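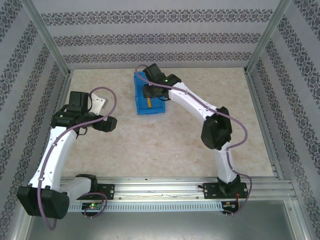
*Figure 1. The two-arm cell during a tidying trial, right gripper over the blue bin.*

# Can a Machine Do the Chores Yet? Final Report

Project group: Marta Onyshchenko, Lev Zinchenko, Melaniia Yatsenko
Supervisor: Rima Khasawneh
Submitted 18th July

## 1. What we set out to do

Our question came from a class discussion about home robots. Most of the videos people brought in showed a machine folding a towel or loading a dishwasher, and most of them were edited. We wanted to know what a small, low-cost pair of arms could do with simple chores when the results were written down every time, including the bad ones.

We picked two kinds of work. The first is tidying, which for us means picking up a small item and putting it in a bin, or taking it out again. This is a household job, but it is also close to what a person does at a packing table. The second is wiping a flat surface with a cloth. We had planned a third chore, folding a napkin, but dropped it in the second half of the project. The reasons are in section 5.

The report covers the setup, the trials, the results, and what we think they mean for homes and for small shops like the one we visited.

## 2. The setup

The arms are mounted side by side on an aluminum rail along the front of the cell. Each has a gripper. They share one work surface, a beige panel with a marble pattern, and there are walls on three sides. The walls are covered with patterned wallpaper. The group before us used plain white walls, and Rima suggested that we try something closer to a real room, where surfaces have patterns on them and the light is uneven.

The cell is small. A person standing at it can reach every part of the surface without leaning. The arms can't. There is a strip by the back wall where the left arm can touch the surface but can't turn its wrist far enough to grasp anything, and we marked it off for the tidying trials.

Control works in two steps. First, one of us moves a matching set of hand-held arms, and the cell arms copy the motion. These runs are recorded. Then the recordings are used to train a program we called Mutik, which runs the arms without a person. Lev wrote most of the training code. Melaniia did most of the recording, and by the end she was much better at it than Lev or Marta. We come back to that in section 5.

## 3. Trials

For each chore we recorded 30 demonstrations and then ran 15 trials with the trained program. A trial ended when the chore was done or after 900 seconds, whichever came first. That limit was generous on purpose. A person needs a few seconds to put a block in a bin, and we did not want to fail the machine only for being slow.

The rules for scoring were:

- **Done:** the item ended up where it should be and nobody touched the cell.
- **Done with help:** someone had to move the item back into reach or free a cable.
- **Not done:** anything else, including a stop by the program.

Marta kept the log by hand. We tried logging from the program's own messages at first and gave it up. The program reported a finished grasp whenever the fingers stopped closing, and the fingers also stop closing when they meet each other.

The items for tidying were small plastic blocks. The bin is a shallow tray with raised sides. For wiping we used a folded cotton cloth and a spoonful of dry rice, which is easy to see and easy to clean up afterward.

## 4. Results

### 4.1 Tidying

Putting a block in the bin was the strongest chore. Most of the trials counted as done, and the failures were nearly all of one type: the gripper came down a little to one side, pushed the block, and then tried again in the old spot. When the block was lying at an angle, this was more likely.

Taking a block out of the bin was harder than putting one in. The sides of the bin leave less room for the fingers, and a block close to a side has to be slid toward the middle first. A person does this without thinking. Our demonstrations had a few slides in them, but too few, and the program seldom tried one by itself. It usually pressed a finger on the rim and stayed there until the motor gave an overload warning.

We also wanted both arms to work together, with one passing a block to the other. Only 2 of the trials for this ended as done. In the rest, the arms either met too early or waited for each other until time ran out. Most of our later tidying runs used one arm, with the other held still over the open part of the surface.

### 4.2 Wiping

Wiping went worse than we expected. The motion itself was good, and from a distance it looked like real cleaning. The trouble was pressure. With too little, the cloth passed over the rice. With too much, the cloth bunched up under the gripper and the rice was spread toward the walls. The arms have no sense of touch in the fingers, so the program was guessing from the motor load, and the load changed with how far the arm was stretched out.

We scored a wiping trial as done if all the rice was collected in one area. By that rule, most were not done. If we had scored on "cleaner than before," nearly all would have passed. We kept the stricter rule because a person who has asked for a clean table will want a clean table.

### 4.3 Time

Even the good trials were slow. The program pauses before each grasp, and the pause gets longer when the light changes. In November, when we ran the early tests, the room got dark during the afternoon sessions, and we lost several runs before we put in a fixed lamp.

## 5. Problems along the way

**Cables.** Each arm has a purple cable clipped along its length. They need some slack, so they form loops, and the loops move with the arm. Twice a loop got between an arm and the bin. We moved the clips and taught the person recording to avoid certain turns. It would be better to run the cables inside the links, but our parts don't allow it.

**Different people, different data.** Lev moves the arms fast and corrects at the end. Melaniia moves slowly and comes straight down. When we trained on both, the program did a mix of the two styles and was worse than with either one alone. We threw out Lev's tidying runs and recorded them over with Melaniia. This cost us a lot of time, and it is the main reason folding was dropped.

**The napkin.** The few folding runs we did were poor. The grippers could pick up a corner, but they picked up the layer underneath as well. We have no useful numbers and don't report any.

## 6. The shop visit

To compare with real work, we visited Söderlund, a small parts shop in Altstead. Rasmus Šimkus runs the packing area there and let us watch for an afternoon. The packers take small parts from open trays and drop them into bags, which is close to our tidying chore.

Rasmus had looked at an automatic system before and decided against it. His parts change often, and he said the time to set up for a new part mattered more to him than speed. We asked how long he could accept. He said he would want it going before the first coffee break. With our method, a new item means a new set of recordings and then a night of training, so we are far from that.

He was more interested in the idea of a machine that runs slowly overnight on one part that never changes. We think this is the most realistic use for a setup like ours. The 900-second limit would not matter much with nobody waiting, though a jam would. One stuck gripper and the rest of the night is lost.

## 7. What we think now

For putting small, firm items into an open container, cheap arms can do the chore, slowly, in a place arranged for them. For taking items out of a container, they can do it sometimes. For anything with cloth, our answer is no, at least with grippers that can't feel.

A home is harder than our cell in almost every way. The cell has walls, a fixed lamp, one bin, and a person close to the power switch. We would not leave these arms running in a kitchen.

## 8. For the next group

- Use one person for all recordings of a chore, or keep the sets apart from the start.
- Record sliding motions inside the bin on purpose. We needed many more.
- Add a touch sensor to at least one finger before trying the wiping again. Rima has a contact at Rarnden who may lend one.
- Check the screws on the rail every morning. The left mounting plate works loose.
- The log sheets and the training code are in the shared project folder. Lev's notes on the camera settings are in there too, under the old group name.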